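Sandro Morelli has bought, borrowed and returned more grippers than he cares to list, and he would like it known that the returning is the hard part. "They ship in a lovely foam case," he says. "Then you put one on an arm for a week and it never fits the foam again."

Morelli runs the test bench at Clonon, in Husoldale, where the company works on automating the dull end of food portioning: scoops of this into bowls of that. His job since December has been to decide what should go on the end of the arm. It sounded like a two-week job to the person who gave it to him.

We talked in the corridor outside the lab, next to a vending machine he described as the most reliable automation in the building.

The contest came down to two candidates. The Ndlovu is a soft gripper with rubbery fingers and a sales brochure full of strawberries. The Laro is rigid, black and ugly, and takes whatever fingertips you care to screw onto it. Morelli started out on the side of the strawberries.

"I wanted the Ndlovu to win. Everybody did. It moves like a sea creature and visitors love it," he says. "Then you ask it to pick up something that comes in 10,000 pieces and it sort of pats them."

Rice, he explains, is where good grippers go to be embarrassed. A block can be held or dropped, and you know which one happened. Grains do a bit of both. The fingers close, most of the load stays, the rest goes down the side and into a joint, and somebody spends the afternoon with a brush. He uses the same dry grain for every run and weighs what arrives. The Ndlovu was gentle and wildly inconsistent. The Laro, with a squared tip, was rough and wrong by the same amount each time.

"I can work with wrong by the same amount," he says. "That's a number. I can subtract a number."

He ran up to 500 scoops on each before he trusted the difference, which took longer than planned on account of the cable. Every arm has one, and every arm has an opinion about where it should go. Route it tight and it pulls at the end of the reach. Leave it slack and it swings about and visits the bowl. Morelli has tried clips, sleeves and a good deal of tape, and he now considers cable routing to be a branch of philosophy.

What about the controllers? He makes a face. Clonon tried two, and the cheaper one was quicker to set up and kept better logs. The expensive one had a nicer screen. "It cost 3000 more and it showed me my mistakes in color," he says.

Cameras get a shorter answer. A pile of pale grain in a shiny bowl is about the worst thing you can show a depth sensor, and he has stopped expecting much from it. The arm goes down until it feels resistance, then goes a little further. He admits this is also how he parks.

His report went upstairs on 5 April 2019 and recommended the Laro. The reply asked whether the Ndlovu could be kept for tours. It could, and it now has its own shelf — at eye level, near the door. The foam case is still under his desk.

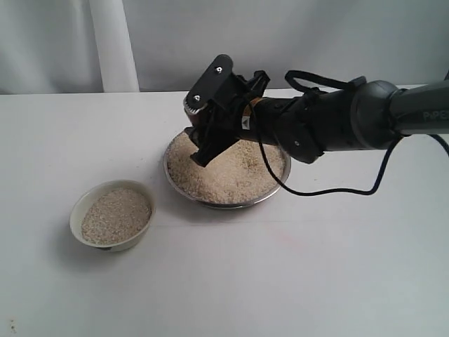
What he would test next

Lentils, if he is allowed. "They're flat, so they slide over each other," Morelli says. "I've asked for two weeks. I'll need the brush."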